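Irkstead Community Help
This site uses cookies to keep you signed in and to remember your settings. Accept / Manage choices
Robot learning and data > Labelling
Reading time: 5 min

Where does a grasp begin? Labelling phases in a wiping task with a soft cloth

Posted in December by Benjie Bañez

Good evening to all. I hope this is the correct section for my problem.

In our group at Gemberg we are training a policy by imitation for a humanoid with two five-fingered hands. The task is to take a blue cloth from the edge of a washbasin, to wipe the inside of the basin, and to lay the cloth back on the rim. We have 246 episodes. Before training, every episode is cut into three phases, which we call approach, grasp and wipe, and the policy receives the phase as an additional input.

My difficulty is the border between approach and grasp. With a rigid object I would take the first contact. With a cloth the first contact says very little. The thumb touches a fold, the fold moves away, and the fingers must come again. In other episodes the hand waits over the cloth for a long moment and the operator is still choosing where to pinch.

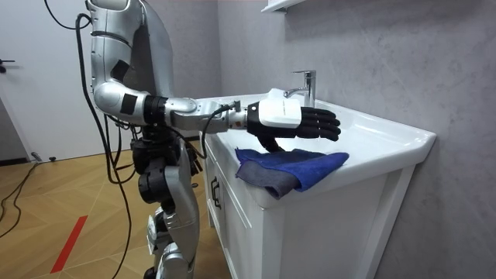 Two of us labelled the same episodes separately, and then we compared. For the end of the wipe phase we agree very well. For the beginning of the grasp phase our labels were up to 5 seconds apart, and this is a lot when the complete episode is short. I suspect that the policy learns this disagreement. On the robot it changes to "grasp" too early, closes the fingers on air, and then performs a very nice wipe with an empty hand.

I have tried three definitions:

- The first moment when any finger touches the cloth. It is easy to explain, but hard to see in the side view when the hand covers the fold.
- The first moment when the finger joints begin to close. It can be read automatically from the joint data. But our operators often close the fingers a little already on the way.
- The moment when the cloth leaves the surface. Clear to see, but by then the interesting part of the grasp is over.

The wipe phase is easier for us. The hand presses the cloth on the ceramic, and the head camera sees both together. 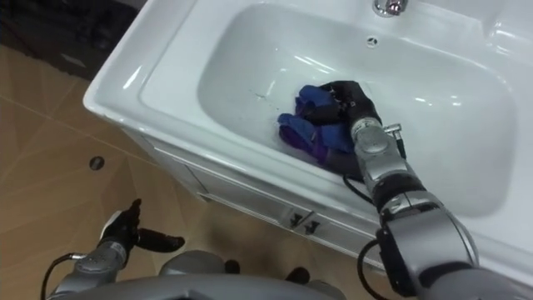 Last edited: December, 16:40, by Benjie Bañez

Edit, after the first remarks I have received: yes, we have two views, one from the head and one fixed from the side. Yes, they are synchronised. The hand has no touch sensors on the fingertips, so I cannot use pressure. The motor current I can use, but it is noisy with a thin cloth.

I should also say that we do not label the time when the hand is open and free beside the vanity and the cloth lies on the rim. For the moment it belongs to "approach". Perhaps this is a mistake too, and it should have its own name? The arm can stay in such a pose quite long, and I am afraid that the policy learns to stay there.

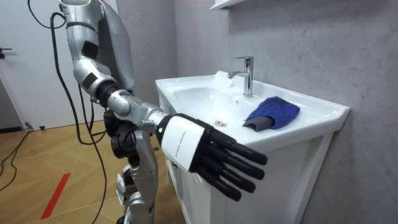
Alaric Nguyen-Tran
Accepted by the poster

We had the same quarrel with towels. I would not search for a better single moment. I would accept that the border is wide, and label it so.

What we do now is to mark two times for each grasp. The early mark is the last frame where you are sure that the operator is still only approaching. The late mark is the first frame where you are sure that the cloth is held, which means that a part of it moves together with the fingers. Between the two marks the phase input goes linearly from 0 to 1. Two labellers will still disagree, but an error of some frames on a slope costs much less than the same error on a step.

We tested it on a smaller set of 119 episodes, same policy, same training length, only the labels were different. With the hard border, the typical failure was exactly yours: closing too early and continuing without the cloth. With the slope this failure became rare. Other failures stayed as they were, for example taking two layers of the towel when one was wanted. So please do not expect that it repairs everything. We also did not repeat the training with other random seeds, and for this reason I would call it an encouraging result and no more.

Some practical points:

For the early mark use the side view, where the gap between hand and cloth is easier to judge. For the late mark use the head view and step backwards from a frame where the cloth is clearly held. Going backwards I find the border faster.

If the fingers touch, lose the fold and come again, put the late mark at the last successful attempt only. Keep the failed attempts inside the slope. We first removed them, and the policy then did not know how to try a second time.

About the waiting pose: I would trim it at the start of the episode, but leave it where it comes in the middle. A separate name for it did not help us.

hadgu

Just use the finger closing from the joint data and add a fixed delay. Works fine for us with sponges.

Benjie Bañez
(reply to hadgu)

Thank you, but a sponge keeps its shape, and I think that this makes the delay almost constant. With the cloth I looked at it, and the delay changes a lot between operators.

Lukadetti

I agree with Alaric about the two marks. One addition: please have the same person label the early marks in all the episodes, and another person all the late ones. We mixed them by episode, and afterwards the width of the slope told us mainly who had been labelling.

Also, when you test on the robot, write down whether the cloth was held at the beginning of the wipe, separately from whether the basin was wiped. If you keep only one score for the whole task, a change in your labels can disappear in it.

Benjie Bañez
(reply to Alaric Nguyen-Tran)

This is very clear, thank you. I have begun to mark the episodes again with two times, and the backwards stepping is indeed quicker. One thing I still ask myself: when the hand lays the cloth back on the rim, do you also use a slope for the release, or a hard border?

Alaric Nguyen-Tran
(reply to Benjie Bañez)

Hard border for the release. Our labellers agreed there within a few frames, so we left it.

Get new replies to this thread by e-mail – sign up for the Irkstead newsletter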